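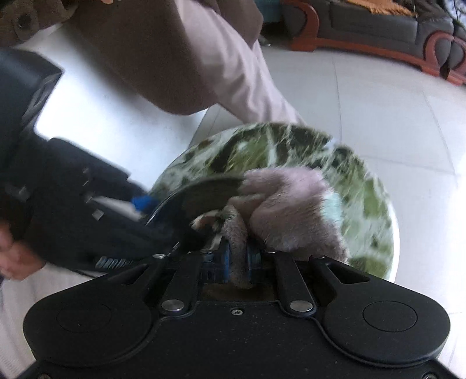 Zakus 2 is out, and the jaw timing is finally sorted

Those of you who've been moaning at me about Zakus since December (fair enough!) can stop now, as version 2 went up this morning and I've been playing with it ever since. For anyone new round here, it's the little toolkit we use in Torthorpe to turn recordings from hand-held grippers into something an arm can learn from.

The big change is how it lines up the two hands. The old release treated left and right as separate recordings and stitched them together afterwards, so you'd get one hand wiping a pan a beat before the other had got hold of it. Lertchai Jaidee rewrote that whole chunk, and both hands now share one clock from the first sample. I ran our backlog of 2984 clips through it over lunch and only 19 came back flagged, mostly for the tracker losing its place when someone moved too fast.

Cloth gets some love too. Jaw width used to be rounded off far too keenly, so a thick fluffy cloth and a thin tea towel looked much the same to the planner. Mayuree Khunthong has added a proper smoothing setting for it, and I'd start with it low and creep upwards. I went straight to the top and my wiping paths came out like spaghetti.

There's a new viewer as well, called Gutonen, which plays both hands side by side and lets you trim the dull bits at either end. It's a bit slow on my old laptop, but Natalia Figueroa tells me hers is fine, so maybe it's time I bought a new one.

One warning before you all pile in: your old settings files won't load. There's a converter in the tools folder, and you'll want to run it on a copy. Prapai Ongart is collecting bug reports until the end of the month, and fixes for the tracker are next on the list.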